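홈 | 학술지 소개 | 지난 호 | 투고 안내 | 연락처

2024-03-07 | 남예린
인쇄하기 | 이메일로 보내기

3. 색 이름은 어디에서 흐려지는가

앞 절에서 털실 주문 편지라는 조금 별난 자료를 어떻게 모으게 되었는지 길게 적었으니, 이제는 편지 속으로 천천히 들어가 보려 한다. 자료는 브러소프(Brurthorpe)의 털실 가게 클레스티에(Clestier)에 한국어로 들어온 주문 편지 166통이고, 편지를 쓴 사람은 모두 46명이다. 한 사람이 여러 해에 걸쳐 보낸 것도 있고 단 한 통으로 끝난 것도 있어서, 처음 상자를 열었을 때는 이것을 한 덩어리의 말뭉치로 불러도 좋을지 한참 망설였다. 그래도 읽다 보면 같은 고민이 자꾸 되풀이된다. 손에 실을 쥐어 보지 못한 사람이 자기가 원하는 색을 멀리 있는 가게 주인에게 어떻게든 말로 건네야 하는 것이다.

편지에서 가장 마음 편히 쓰이는 말은 역시 '빨강'과 '노랑'이다. 이 두 낱말에는 꾸밈말이 잘 붙지 않는다. "빨강으로 네 타래 부탁드려요" 하고 그냥 지나가고, 받는 쪽도 되묻지 않는다. 그런데 두 색이 한 편지에 나란히 나오면 사정이 조금 달라진다. 노랑 쪽에 '따뜻한', '병아리 같은', '좀 바랜' 같은 말이 붙기 시작하는 것이다. 빨강이 곁에 있으면 쓰는 사람이 노랑의 온도를 새삼 의식하게 되는 모양인데, 나는 이 현상을 '이웃 색 효과'라고 불러 왔고 마땅한 다른 이름을 아직 찾지 못했다.

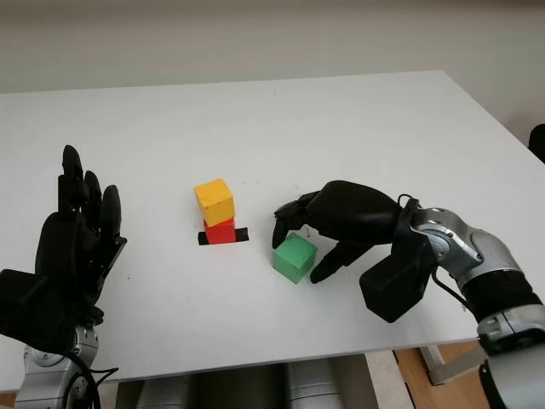
3.1 흰색과 베이지의 경계

흰색은 뜻밖에 말이 많은 색이다. 주문 편지에서 '흰색'이라고만 적은 경우보다 '뽀얀 흰색', '우윳빛', '너무 새하얗지 않은 것'처럼 풀어 쓴 경우가 더 길고 더 다정하다. 아기 조끼를 뜨려는 분들의 편지가 특히 그렇다. 어떤 분은 흰색 한 가지를 설명하느라 편지지 한 장을 거의 다 쓰고, 정작 타래 수를 빠뜨려서 다시 편지를 보내셨다. 이런 편지를 읽고 있으면 연구자라기보다 오래 알고 지낸 이웃이 된 기분이 든다.

베이지는 흰색과 맞닿은 자리에서 주로 불려 나온다. 혼자 있을 때는 '그냥 연한 색'이던 것이 흰 실과 함께 주문되면 '베이지'나 '미색'이라는 이름을 얻는다. 이름이 색 하나하나에 고정되어 있다고 보면 설명하기 어려운 일인데, 두 면이 맞닿는 자리에서 이름이 생긴다고 보면 한결 자연스럽게 읽힌다.
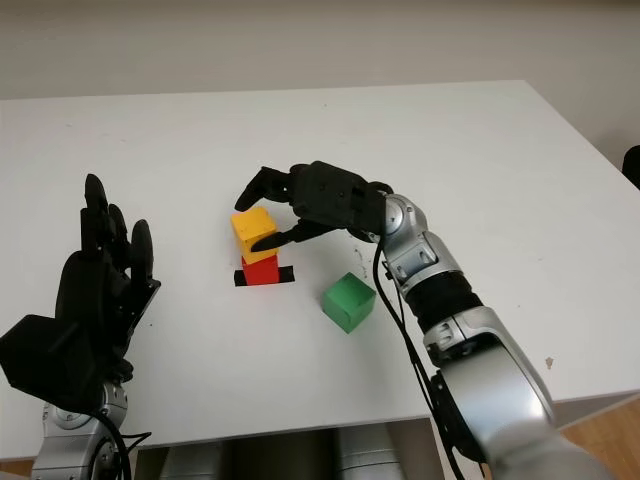

마지막으로 고친 때: 10월 (주석과 표기 일부 수정)

가게에 남아 있던 그라보프스카(Grabowska) 염색 공책도 비슷한 이야기를 들려준다. 공책의 주인은 색마다 이름을 하나씩 적어 두었지만, 흰색 계열에서만큼은 이름 옆에 꼭 다른 색을 함께 적었다. '벽 옆에 두면 희고, 종이 옆에 두면 희지 않음'이라는 메모는 내가 이 공책에서 제일 좋아하는 대목이다.

3.2 검정이라는 큰 우산

검정은 사정이 꽤 다르다. 편지를 쓴 분들은 검정을 하나의 큰 우산처럼 쓴다. 먹색도, 짙은 회색도, 윤기가 도는 것도 돌지 않는 것도 일단은 모두 그 아래로 들어간다. 우리말에는 '까맣다', '거멓다', '거무스름하다', '시커멓다'처럼 검은빛을 나누는 말이 넉넉한데도 주문할 때는 좀처럼 꺼내지 않는다. 이 말들은 오히려 물건을 받은 뒤의 답장에서 쏟아져 나온다. "까만 줄 알았는데 볕에서 보니 거무스름해요" 하는 식이다. 이런 답장은 10통이며, 모두 겉감에 쓸 굵은 실을 받은 분들이 보냈다.
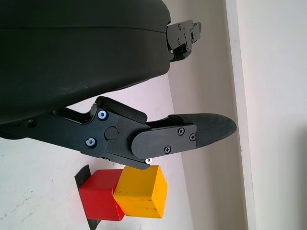
그림 1. 검정에 가까운 짙은 회색과 무광 검정.

여기서 눈여겨볼 것은 광택이다. 답장을 쓴 분들은 색이 다르다고 하면서도 막상 자세히 풀어 쓸 때는 빛을 이야기한다. '번들거린다', '죽은 색이다', '먼지가 앉은 것 같다' 같은 말은 엄밀히 따지면 색 이름이 아니다. 하지만 주문서와 답장을 나란히 놓고 읽으면 쓰는 사람의 머릿속에서는 둘이 잘 갈라지지 않는다는 것을 알 수 있고, 나 역시 분류표를 만들면서 이 칸과 저 칸 사이에서 여러 날 저녁을 보냈다. 결국 이 글에서는 광택을 가리키는 말을 따로 표시하되 검정의 하위 갈래에서 빼지는 않았다.

3.3 세 가지 색을 한꺼번에 부를 때

세 가지 색이 한 편지에 들어오면 순서라는 문제가 생긴다. 대체로 가장 선명한 색이 먼저 나오고, 나머지 두 색은 첫 번째 색에 기대어 설명된다. "빨강은 지난번과 같은 것으로, 다른 둘은 그 빨강에 지지 않을 만큼만 환하게"라는 부탁이 좋은 보기이다. 이 문장에는 뒤의 두 색을 가리키는 이름이 아예 없지만, 가게에서는 별 탈 없이 실을 골라 보냈다. 편지 뒷면에 연필로 적힌 재고 번호로 짐작하건대

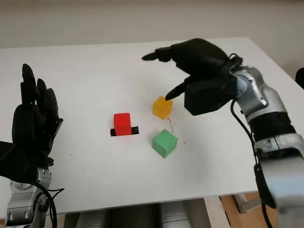
주인은 이전 주문을 찾아보고 거기에 맞추어 두 색을 정한 듯하다. 그러니 색 이름의 빈자리를 채운 것은 사전의 뜻풀이보다 두 사람 사이에 쌓인 거래의 기억이었다고 하겠다. 터크우드(Terkwood)로 이사한 뒤에도 계속 주문을 넣은 한 손님의 편지에서는 이런 생략이 해마다 늘어나서, 마지막 편지에는 "늘 하던 대로, 다만 조금 더 봄답게"라는 말만 남아 있다.

다만 이런 편지를 그대로 표에 옮기기는 무척 어렵다. 이름이 없는 색을 '무응답'으로 처리하면 가장 친밀한 편지들이 통째로 사라지고, 연구자가 이름을 지어 넣으면 그것은 이미 손님의 말이 아니게 된다. 이 글에서는 고심 끝에 앞선 편지를 가리키는 표현을 '기댄 이름'이라는 별도의 항목으로 묶었고, 그 안에서 다시 2가지로 나누었다. 하나는 같은 편지 안의 다른 색에 기대는 것이고, 다른 하나는 지난 편지의 색에 기대는 것이다. 두 갈래가 겹치는 편지는 앞의 갈래에 넣었으며, 자세한 목록은 부록에 옮겨 적었다.

이전 절 | 다음 절 | 맨 위로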